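Speaker notes – Brenda Heywood, Gonport, 8th April

Slide 1. Thank Colin Bainbridge for the invitation. Say the talk is on labeling shelves in small archives and runs 19 minutes.

Slide 2. Goodall had 200 boxes and 4 ways of numbering them. Read out the Dindis letter – slowly, people like it.

Slide 3. Grids. Rows get numbers, bays get letters. Start at the door. Keep the numbers facing whoever is standing in the aisle.
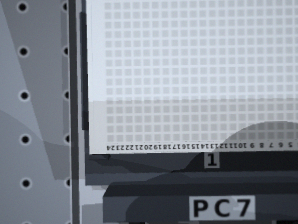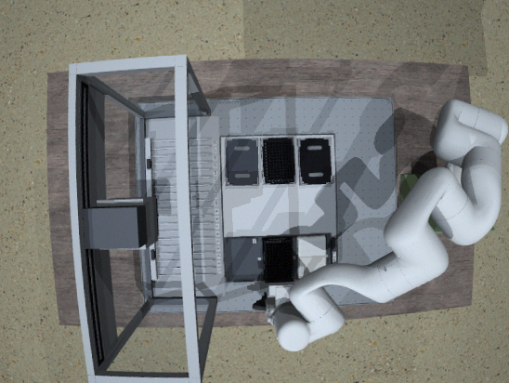

Slide 4. Labels come loose after 12 months if the shelf was dusty. Wipe first, then stick. Pencil the same number on the box itself.

Slide 5. Moving boxes. Write the new place in the register before lifting anything. Tell the July story about the Rorkerier maps if there is time. Skip it if Colin is looking at the clock.

Slide 6. Handout is on the side table. Take questions. Someone will ask about barcodes – we don't use them.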